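Home | Footwear Care | Laces & Insoles | Shoe Trees | Repairs | Contact

Drullcombe Cedar Shoe Tree, Split-Toe, Model 400

Posted in January by Juwita Harahap

The Drullcombe 400 is a full-length shoe tree for lace-up and slip-on dress shoes. It fills the forefoot and supports the heel counter, which keeps the vamp from folding along the crease line during storage. The toe section is split lengthwise and spring-loaded for width. A steel tube joins it to the heel block and adjusts for length.

Each pair is cut from unfinished cedar. Do not oil, wax or varnish the wood. A sealed tree will not take up moisture from the lining. If the scent fades, sand lightly with 400 grit paper and wipe with a dry cloth.

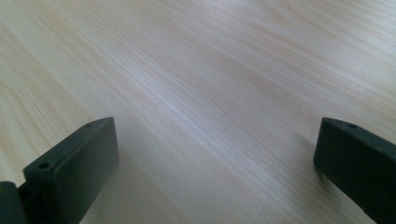

Sizing follows the marked size of the shoe, with half sizes rounded down. An oversized tree stretches the heel seam and should be exchanged. To check the fit, set the shoe on a level surface with the tree installed and look at the sole from the side. A bare tabletop in pale wood with a smooth satin finish works well for this, as there is no texture to rock the heel. The sole should show no more bend than it had when new. Any lift at the toe beyond that means the tube is over-extended. Shorten it one stop and check again.

Insert the trees within an hour of wear and leave them in for at least one night. For shoes that have been soaked, stuff with plain paper first, change the paper once, and fit the trees when the lining feels dry. Keep away from heaters.

Specifications
Item number: 1719
Material: unfinished cedar, steel tube, brass heel knob
Length adjustment: 4 stops
Sizes: S, M, L, XL
Sold as: one pair
Not suitable for: boots above the ankle, pointed lasts

The Ekpo travel tree (plastic, item 80) is a lighter alternative for luggage. It holds shape but does not absorb moisture.

Replacement springs and knobs are stocked for all current sizes. Send fit questions to Irfan Simanjuntak at the repairs desk, with the shoe size and last number if known.

We use cookies to remember your cart and measure site traffic. Accept | Manage settings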